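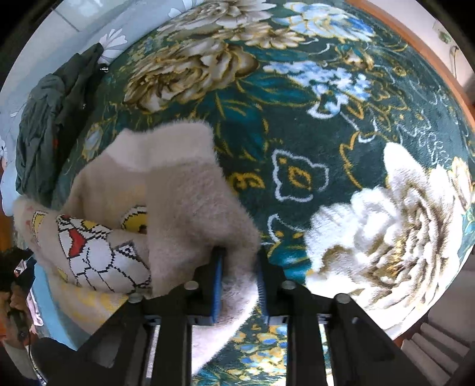
How should a long-pile sweater be folded so that it does not lose its shape in storage? Lay it flat on a soft surface, bring both sleeves across the back, and fold the body in two from the hem, without pressing down on the pile.

13/11/2021

The winter clothing of the household was reviewed today and the greater part of it put in order. Work began after breakfast and was carried out in the bedroom, the dining table being taken up with papers from the Quiroga lease. The drawers of the tall chest were emptied one at a time.

The cream sweater with the knitted motif in red and yellow received the most attention. It was bought at Gernetti two winters ago and remains, in the opinion of this diary, the warmest article in the house and the most difficult to store. It may not be hung. An earlier attempt to hang it, in March of last year, lengthened the left sleeve, and the matter was only partly corrected by washing. It has been kept flat ever since.

The folding was done on the teal blanket with the peonies, a surface found to be more suitable than bare wood. The fuzz of the yarn catches on rough edges, and the corner of the old ironing board has already claimed its share. It must be recorded, however, that pale fibers show very plainly on a dark plush. The blanket was shaken from the balcony when the work was finished and will require a second shaking tomorrow.

Three attempts were made at the sweater. The first fold went straight through the motif and left a ridge in it. The second was too narrow for the drawer. The third, with the motif facing up and the hem turned under, was accepted.

The remaining knits were sorted as follows.

To keep: the gray cardigan, the two plain pullovers, the ribbed vest.
To mend: the green pullover (cuff), the striped scarf (one end).
To give away: the brown turtleneck, which has been too small for some time and was retained out of sentiment.

The storage bags ordered from Daka arrived in a pack of 12. They are a little shallow, and a thick sweater fills one entirely - the cardigan had to be given a bag of its own. Cedar blocks were placed in the lower drawer. The Dutumix wool wash is nearly finished; the bottle holds 500 ml and has lasted since the spring. A replacement is to be purchased before the next hand wash, together with gray thread.

The drawer liners were cut from the roll left over from the kitchen shelves. The roll is 80 cm wide and had to be trimmed on both sides, a slow task with the small scissors. The large scissors were not located.

Work was suspended at 2 for lunch and resumed without much energy. The top drawer, containing gloves, hats and a quantity of unmatched socks, was opened, considered and closed again. It is deferred to next week.

Rain in the evening. Soup for dinner. The cream sweater is in the second drawer from the top, on the right-hand side.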